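The robot club that never touches a robot

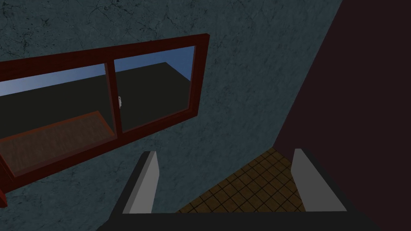 Should a school robotics club spend its whole season in a simulator?

For part of the season, sure. All of it is too much, and I think the kids at Wanwood are being sold short.

I have judged the Perrin regional for 3 years and helped with the club at Wanwood for longer than that, so I am not coming at this as someone who thinks computers are ruining children. The rendered kitchens and hallways the students work in now are good. The walls have veins in them. The cabinets have glass doors and a shine on the frames. A ninth grader can log in at four on a Thursday, drive a gripper up to a cabinet, miss, reset, and be back where she started before her soda gets warm. When I was learning this stuff a miss meant a bent finger and a week of waiting.

But look at what the season has turned into. The club ran 216 attempts at the cabinet task in January, and the students wrote up 92 of them as successes. Those numbers went on a slide, and the slide went to the school board, and the board was pleased. I asked what counted as a success. The answer was that the door had moved past the angle set in the task file. How hard the gripper had pulled, or whether it would have taken the door off, was not part of the score.

Pylyp Bilyk, who runs the club and is a better teacher than I will ever be, says this is the wrong complaint. His case is about money and access. The old Wirkell arm served four students at a time and spent much of the year waiting on parts, while the simulator serves everyone who shows up. He had kids standing along the wall watching other kids have fun, and now he doesn't. I take that seriously. I remember the kids along the wall, and a few of them quit.

I still think he gives away too much. The work in front of a student on that screen is clean in a way that teaches bad habits. The lighting is the same from one end of the room to the other. A file gives you the exact position of the handle if you ask for it, and most of the teams ask for it. Last spring a team brought a lovely cabinet program to the regional, where there was an optional round on a real Tindell arm with a real door. The door had a little play in the hinge. The program reached for where the handle ought to be, closed on air, and carried on with the pull as if it had something in its grip. The students had no idea what to look at first. They had never needed to ask whether the gripper was holding anything.

They were bright kids and they took it well. What bothered me was the talk afterward, when a parent said the hardware must have been faulty. I heard two of the students agree.

Wenceslao Riquelme, who judges with me, would make the real round mandatory and worth half the score. I wouldn't go that far, mainly for the sake of schools that can't get near an arm before the day. A team that can't practice shouldn't be sunk by it. What I want is smaller. Let the students hide the handle position from themselves. Shift the cabinet a little between runs without telling them how much. Score the force as well as the angle. The simulator can do all of this today, and the settings are sitting in a menu that I have yet to see a club open.

And get the Wirkell fixed. The part it needs costs $276 - less than we spent on shirts. It could sit in the corner for one afternoon a month and embarrass everybody, including me. I would trade the slide for that, though I know the board liked the slide.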